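Shop and Storage Walkthrough, Conneely Building, Ground Floor and Back Lot
2021-01-18. Replaces the September sheet. Comments typed up same day, sorry for the shorthand. 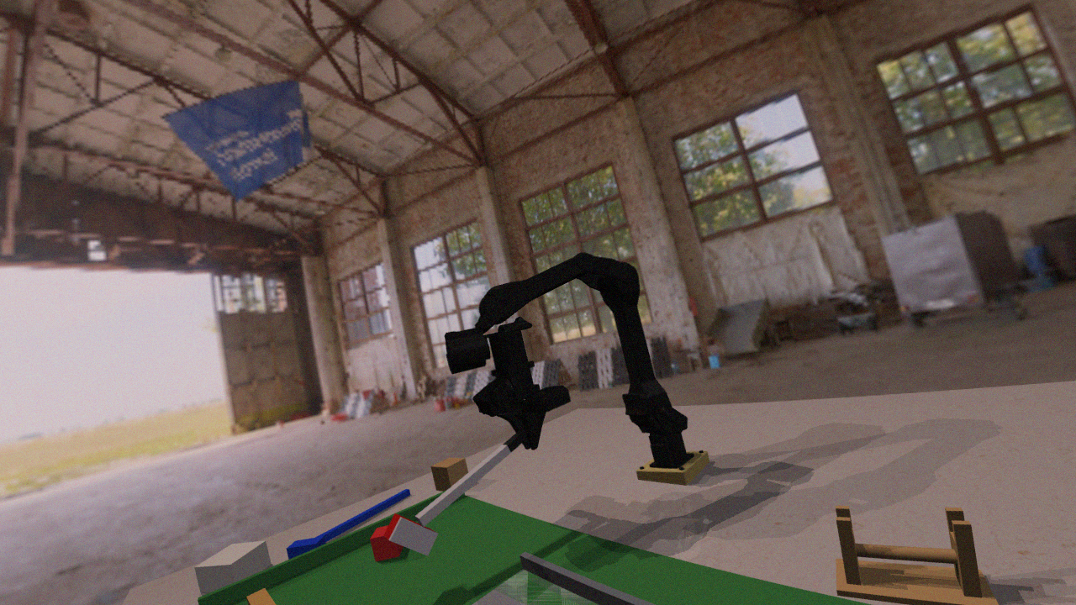

Trullitz wrote back on the draft before it was even finished: the September sheet had the rear exit down as OK and it was not OK, the door dragged then and it drags now, please don't just copy the old ticks across. Fair. Everything below was checked fresh. Anything not checked says so.

Key: OK / FIX (can wait for the next order) / NOW (before anybody works in there) / NC (not checked)

EXITS AND WALKWAYS

Front door, opens full width: OK
Front door closer: FIX. Slams. Needs the screw backed off a little, tried it, screw is chewed up.
Rear exit, opens without force: NOW. Drags on the sill. You can get it open with a shoulder but that's not the test. Plane the bottom edge or rehang it.
Rear exit, outside landing clear: NOW. Two pallets leaning on the rail and ice on the second step. Pallets moved while I was there. Ice salted, will need doing again every morning.
Exit sign, front: OK
Exit sign, rear: FIX. Lit but dim. Test button does nothing, so assume the battery is gone.
Main aisle, full width kept clear: OK mostly. Cardboard stacked by the compressor closet sticks out past the yellow line. Flatten it and take it out, don't restack it.
Side aisle to paint storage: FIX. Extension cord across the floor again. Same cord as last time. There is an outlet on that wall!!
Mats flat, no curled corners: FIX. Front mat curls at the left. Tape won't hold on it, needs a new mat.
Floor drains covered: OK
Loose tile by the sink: still loose. Was FIX in September, now NOW. I caught my own toe on it.

FIRE

Extinguisher, front desk: OK. Gauge in the green, pin in, tag current.
Extinguisher, main shop: OK, but someone hung a coat on it. Took the coat off. Coat is in the office.
Extinguisher, paint storage: NOW. Gauge is low. Swapped with the spare from the van so the room is covered, but now the van has none. Order one.
Extinguisher, loading door: OK
Fire blanket in kitchenette: OK, pouch is greasy, wipe it.
Smoke alarms, ground floor, 8 total: 7 OK on the button. The one over the kitchenette had been taken down and put in a drawer. It's back up. If it goes off from the toaster, move the toaster.
Alarm in the compressor closet: included in the 8, was OK, covered in dust, vacuumed.
Oily rags in the lidded can: FIX. Can is there and the lid is there, rags were on top of the lid. Emptied.
Nothing stored against the heater: NOW. Box of foam offcuts right up to it. Moved. Put tape on the floor to mark where stuff can't go.
Sprinkler heads clear above: NC. Needs the tall ladder, see ladders.

ELECTRICAL

Panel door opens, nothing in front: FIX. Shop vac parked there. Rolled it away but it'll be back, it needs an actual home.
Panel labels readable: FIX. Breakers for the back lot lights and the dust collecter both say "back". Relabel.
GFCI outlets, sink: trips and resets, OK
GFCI outlets, outside wall: NOW. Does not trip on the test button. Taped over with a note. Don't peel the tape off.
Cords, no splits or bare spots: two bad ones pulled and cut up so they don't come back. Rest OK.
Power strips plugged into power strips: FIX. One under the desk. Sorted while I was there, the printer now lives on the other wall.
Light over the stair: FIX. Flickers. Lumunex tube, there's a spare in the stockroom, the box with the torn end. Turn it off first please.
Outlet cover behind the fridge: cracked, FIX.

LADDERS AND LIFTING

Step stool: OK
Six foot stepladder: OK. Feet worn but still grip.
Tall ladder: NOW. Spreader bar is bent and one rivet has pulled. Tagged out and chained to the rack. That's why the sprinkler heads say NC.
Shelf units fixed to wall: FIX. Long wall OK. The short unit by the window wobbles, one bracket missing. Light stuff only on it till it's done.
Shelf load signs posted: rack one says 600 lb per shelf, rack two has no sign at all. Not the same rack so don't guess from the first one. Keep heavy stuff off rack two.
Hand truck: OK, one tire soft, pumped it.
Hoist: NC. Locked out since the fall and staying that way until the service people come.
Chains and straps: one strap with a cut edge, binned. Others OK.

Trullitz again on the racks: wants to know if we can take the load number off the invoice for rack two. If we can find the invoice, and it's for that exact rack, yes. Otherwise ask the maker.

CHEMICALS AND PAINT

Labels on all containers: NOW. Three jars with no label on the paint shelf, one of them smells like thinner. Set aside in the tray. If they're yours, label them, if they're still blank at the next walkthrough they go out with the hazardous pickup.
Data sheets in the binder: FIX. Binder is there. The sheet for the Stima floor sealer is for the old tin, need the new one.
Cabinet doors shut and latch: OK
Spill kit: FIX. Used and not refilled. Needs granules and a bag.
Eyewash bottles, date: NOW. Both expired. Ordered.
Path to eyewash clear: OK now. Was a bucket.
Gloves, all sizes: only large left. FIX.
Vent fan in paint storage: runs, noisy, pulls a tissue to the grille OK. Clean the blades.

FIRST AID

Kit, front: OK, low on the wide bandages
Kit, shop: FIX. Burn gel gone, scissors gone. Scissors were in the pencil cup, put back.
Sign showing where kit is: OK
Emergency numbers posted: FIX. Old phone number for the building office. Crossed out and wrote the right one by hand, needs a clean print.
Incident book: OK, nothing new since the last sheet. If you cut yourself and only used a bandage it still goes in the book.

BACK LOT

Salt bin: OK, half full
Shovels: one, handle cracked. FIX
Lights: two out by the gate. NOW, it's dark before we close.
Gate latch: OK, stiff, oiled
Gutter over the loading door: FIX. Drips and freezes right where people step. Bucket isn't an answer. Needs the joint resealed when it's warmer, salt it meantime.
Dumpster lid: OK
Parking marks visible: NC, snow
Bike rack bolted down: NC, same snow
Propane cage locked: OK. Sign faded, FIX.

CARRIED OVER FROM SEPTEMBER, STILL NOT DONE

Loose tile by sink
Rear door drag (was wrongly ticked, see top)
Cord across side aisle
Rack two load sign
New print of the phone numbers
Drain smell in the restroom. Not a safety item according to the last sheet, I'd say it is if it's a dry trap. Poured water down it, see if it helps.

CLOSED SINCE SEPTEMBER

Handrail on the front step, solid now
Window lock, office
Guard on the bench grinder, fitted, gap checked
Missing ceiling panel over the desk

SPENDING

Limit without a sign-off is still $100 per item. Extinguisher, mat, gloves, tube, labels and eyewash should all fit under that. Tall ladder won't. Rear door depends if we plane it ourselves. Send receipts in with the item name written on them, last batch had no names and took forever.

BEFORE ANYONE WORKS IN THERE

Ice on rear step, every morning
Rear door
Tile, or at least cone it
Outside outlet stays taped
Tall ladder stays chained
Gate lights
Jars claimed or gone
Keep the heater clear

Comment from Conneely office, added at the bottom of the paper copy: the gate lights are on the building's account, not ours, they'll send someone. Didn't say when. Leaving it as NOW until they're lit.

Next walkthrough uses this sheet, blank copies in the tray by the front desk. Write what you saw even if you fixed it on the spot. And date it, the last one had no date on page 2.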